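How Ink Gets Onto Cloth and Paper

Ink is a liquid or a paste that carries color. The color comes from one of two things: a dye or a pigment. A dye dissolves in the liquid, the way sugar dissolves in water. A pigment does not dissolve. It is a very fine powder, and its grains float in the liquid until the ink is used.

Every ink has three main parts. The first is the color. The second is the liquid that carries the color, which printers call the vehicle. The third is the binder. A binder is a kind of glue. When the ink dries, the binder holds the color in place.

Ink for paper

Paper is made of plant fibers pressed flat. Between the fibers are tiny gaps. When thin ink touches paper, it is pulled into the gaps. This pull is called capillary action. You can see it by dipping one corner of a paper towel in water. The water climbs upward, even though nothing is pushing it.

If ink spreads too far, letters look fuzzy. To prevent this, paper makers add a coating called size. Starch is a common kind of size. It fills part of the gaps, so the ink stays closer to the place where it landed. Paper towels have little or no size, and a pen line drawn on one spreads quickly. Writing paper has more, and the same line stays thin.

Books and magazines are often printed by a method called offset. The page is first put on a thin metal plate. The parts with words and pictures are treated so that they hold oily ink. The blank parts hold water. Oil and water do not mix, so the ink stays off the blank parts. The plate presses against a rubber roller, and the rubber roller presses against the paper. The picture moves twice before it reaches the page, and each move flips it. The plate therefore reads the normal way around.
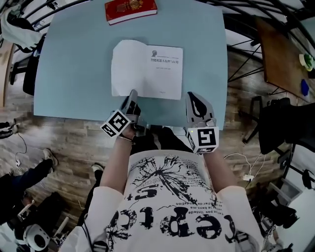

Ink for cloth

Cloth is harder to print on than paper. It stretches, it bends, and it goes through the wash. An ink made for writing paper would crack or rinse out.

Many shirts are printed by screen printing. The screen is a fine mesh stretched tight across a frame. The printer blocks some of the holes in the mesh and leaves the others open. The open holes make the shape of the design. The frame is laid on the shirt, thick ink is poured along one end, and a rubber blade called a squeegee drags the ink across. Ink goes through the open holes and lands on the cloth.

One screen prints one color. A design with four colors normally needs four screens, and each must line up with the ones before it. Lining them up is called registration. When registration is poor, a thin strip of bare cloth shows between two colors.

Mesh is sold by number. The number tells how many threads there are in one inch. A low number means large holes and a thick layer of ink. A high number means small holes and fine detail. Terence Mellor, who teaches screen printing at the Nanby workshop, keeps a mesh of 300 for thin lines and small letters. Glitter ink would clog it, so that is printed through a mesh of 28.

Curing

Some shirt inks do not dry in the air at all. They must be heated. Heating an ink until it becomes solid and stays solid is called curing. If the ink is not heated enough, it peels in the wash. If it is heated too much, the cloth can scorch. The Nanby workshop uses a heated tunnel with a moving belt, and the shirts ride through it one behind another.

Water-based inks work another way. The water leaves as vapor, and the binder is left behind with the color. These inks soak into the cloth and feel soft. Inks that sit on top of the cloth feel more like rubber.

Try it: separating the colors in a marker

You will need a coffee filter, a black marker that is not permanent, a glass, and water.

Cut a strip from the filter, as wide as two fingers. Draw a line across it with the marker, a little way up from the bottom. Pour a small amount of water into the glass. Hang the strip so that its end touches the water and the line stays above it. Wait ten minutes.

The water climbs the strip and carries the dyes with it. Dyes that cling weakly to the paper travel far. Dyes that cling strongly stop early. Many black inks separate into blue, red, and yellow bands. The method is called chromatography.

Repeat the test with a permanent marker. Its dyes do not dissolve in water, and the line stays where it was drawn.

Words to know

Binder: the part of ink that holds the color in place.
Curing: heating ink until it is solid.
Pigment: a colored powder that does not dissolve.
Size: a coating that slows the spread of ink in paper.

Text by Amber Entwistle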